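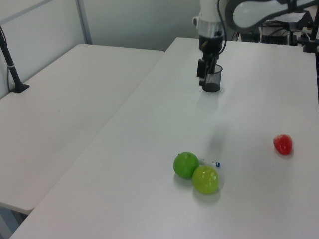 Two green apples and a black mesh cup on the white table.

MEDIA RELEASE – FOR IMMEDIATE RELEASE

Nirketti brings Trelis waist pack to trail runners this February

Hands-free water for the long ones. No bounce, no chafe, no bottle in the fist.

Nirketti, the independent running gear label, today announced the Trelis – a stretch waist pack for trail and road runners who want to carry water, keys, a phone and a rain shell without putting on a full vest. In specialty running shops from the end of February. Online the same week.

The Trelis replaces the old Nirketti belt, which has been in the range for years and which plenty of customers still wear. It was a good belt. It also rode up on anybody with a narrow waist, and the zip went stiff after a season of salt and mud. Both complaints came in a lot. Both have been dealt with.

What's new:

Wide knit band, pulled on over the hips like a pair of shorts. No buckle at the front. Four sizes, with a generous overlap between them, so if you're between two take the smaller.

Two 400 mL soft flasks, included. They sit either side of the spine in angled sleeves and come out with one hand. Going back in takes a bit of practise with gloves on, we'll admit.

Flat front pocket for a phone, lined, with a flap instead of a zip. Fits the larger handsets but it's snug.

Key clip on a short tether, right side. Gel pockets left and right.

Pole loops at the back, elastic, replacable. Spare set comes in the box.

Reflective print front and rear, for early starts and the run home in winter.

"We wanted something you put on at the door and don't touch again until you're thirsty," said a spokesperson for Nirketti. "Vests are great for a full day out. For two hours in the bush they're a lot of gear. Most of our customers are doing two hours in the bush."

Tested on the Grosura loop

Prototypes were worn by 40 club runners over one autumn and winter, mostly on the Grosura loop, a mix of fire road, rooty singletrack and one long rocky descent that shows up every fault in a pack. Testers ran with the flasks full, half full and empty. Half full was the problem on the first round, with slosh and some sideways drift on the descent. The sleeves were re-cut at a steeper angle and a grip strip added inside the band. Second round, far fewer complaints. Third round, mostly people asking about colours.

The band fabric was also changed after round one. The first knit held water and got heavy in the rain. The production knit is thinner, dries faster and has kept its stretch through repeated machine washing (cold, no softener, hang it up, don't tumble dry).

Colours and sizes

Black, slate and a rust orange. Orange is online only to begin with. Sizes XS/S through XL. Fit chart on the product page – measure round the hips, not the waist, please. Most of the returns on the old belt were down to that one thing.

Spare flasks, pole loops and key tethers will be sold seperately, and spares will stay in stock for as long as the pack is in the range. Small tears in the band can be sent in for repair under the usual Nirketti repair service. Wash it first.

Hayashi night run series

The Trelis will get its first public outing at the Hayashi night run series, where Nirketti is gear partner for the season. Demo packs in every size at the start area. Leave your car key or ID, take a pack, run the course, bring it back muddy. First 20 finishers at the opening round get a set of spare flasks. Short course and long course both welcome, walkers too. Headlamp mandatory for everyone, no exceptions, and there won't be loaners.

Opening round is on a Sunday, gates at 5 p.m., and the demo desk closes 15 minutes before the start. Water on course at the halfway point only. It's a cupless event so bring something to fill.

Retailers

Order forms have gone out to existing accounts. New accounts, get in touch through the wholesale page. Opening orders ship first, top-ups after that. Counter display and a sizing band are free with an opening order and the sizing band is worth having on the floor, it saves a lot of changeroom trips.

Review samples

Limited number, media only. Tell us your size, your outlet and when you'd need it by. Samples don't have to come back. High resolution product photos on request.

About Nirketti

Nirketti makes packs, belts, gaiters and socks for trail and road runners. Small range, updated when there is a reason to. Sold through independent running shops and direct.

Media contact: Nirketti press desk, via the contact form on the Nirketti website. Weekdays, business hours. Please put "Trelis" in the subject line.

– ends –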